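Mornings, mittens and the packed lunch

February 17, 2024

I promised Hashini Bepari I would write this up after we got talking at the Peltby bus stop, both of us with a wailing four-year-old and neither of us with a complete pair of mittens between us. So, Hashini, it's long, sorry, put the kettle on.

We moved my son from me making his lunch to him making his own (well, mostly his own) in January. I had been putting it off because mornings in our house were already a muddle and I couldn't see how adding a small boy with a butter knife would help. My mum thought I was mad. She still does, a bit, but she has stopped ringing at half past seven to ask if he has eaten.

We started the evening before. That was Yung-ching Yang's idea, she looks after two of his friends after nursery and has more patience than anyone I know. She said a tired parent in the evening is still kinder than a late parent in the morning, and I have thought about that a lot since. So after tea he gets his lunch box out of the low cupboard and we put the dry things in together. Oatcakes, usually. Raisins in the little pot with the lid that he can do himself, after a great deal of huffing.

The sandwich waits until morning. I did try doing it the night before but he won't eat bread that has been in the fridge, and fair enough, neither will I. He spreads, I cut. For the first week there was more soft cheese on his sleeves than in the sandwich, and I had to go and stand in the hall so that I wouldn't take the knife off him. It's so hard to watch! You can see how it ought to be done and you could do it in ten seconds, and he is there with his tongue out, pushing the cheese from one corner to the other and back again.

He gets to pick between 2 fillings and that's all. When I asked him the wide open question, what would you like in your sandwich, he said fish fingers, then cake, then he cried.

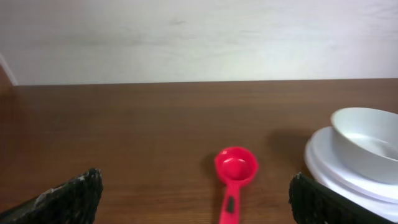 The other thing I'd say is leave more time than you think, and then a bit more. I set my alarm 8 minutes earlier, which sounds like nothing, but it has made me a much nicer person to have breakfast with. On the days I forget, I just make the sandwich myself and say so, and he doesn't seem to mind. He tells me I've done the corners wrong.

Mittens we have not solved. Behrouz Heydari across the road swears by a long string through the sleeves, the way his gran did it, so I'm going to look for some wool at the weekend. If anyone has a spare blue left-hand one, we're missing ours.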